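Desk Cup: pens in a cup, README

Hi, and thanks for downloading this! Desk Cup is my small collection of pictures of one very ordinary job, which is putting pens and markers away in a cup on a white table. I've been putting it together under the Cledero name since December, and this file is the stuff I'd want to know before opening the folders.

What's in it

There are 281 short sequences, split into 1,782 stills. I wanted 2,000, but I threw out the blurry ones and a batch where the cup had wandered too far over (my fault, I bumped the table and didn't notice until later). The stills sit in nine folders, one per table layout. Layouts differ in where the cup stands and what's already in it when things start.

The cup

I went back and forth on this a lot. A heavy mug is more stable, sure, but a mug handle hides things and everybody's mug is different. A white cup with a plain side is easy to replace and easy to describe. The catch is that white on white is hard on the eyes, so if you're drawing outlines, zoom in on the rim before you commit. The rim is where I made most of my mistakes.
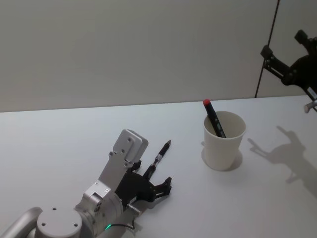 Cup with the red-capped marker in it, pen held nearby.

The red cap is your friend, by the way. When a marker leans in the cup, most of the barrel is hidden and the cap is the quickest thing to spot. I label a marker as "in cup" when its lower end is below the rim, even if it leans a lot. Leaning is fine! I never asked for tidy.

Labels

Each still has one line in labels.csv with the folder, the still number, the state of the cup and a notes column. The cup state is one of empty, holding or unclear. Please don't skip the notes column - that's where I wrote down anything odd, and some of it will save you an afternoon. For thin pens I also marked which way the tip points, when I could tell. If I couldn't, the field is blank, and blank really does mean "don't know" there.

I did the first pass in Sibiya, then checked everything by hand in a second sitting. The two passes disagreed mostly about pens right over the rim.

Stills with more going on

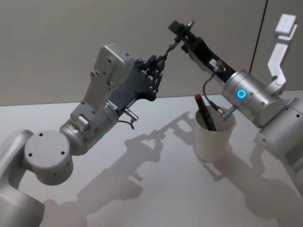

Here too I label the cup first. A marker that's already standing in the cup still counts as "holding". Folder seven has plenty of these, so start somewhere else if you just want the simple cases.

Known problems

Shadows near the base of the cup got outlined as part of it in a few early files. Fixes are coming in the next version. Folder two also has its numbering off by one, sorry!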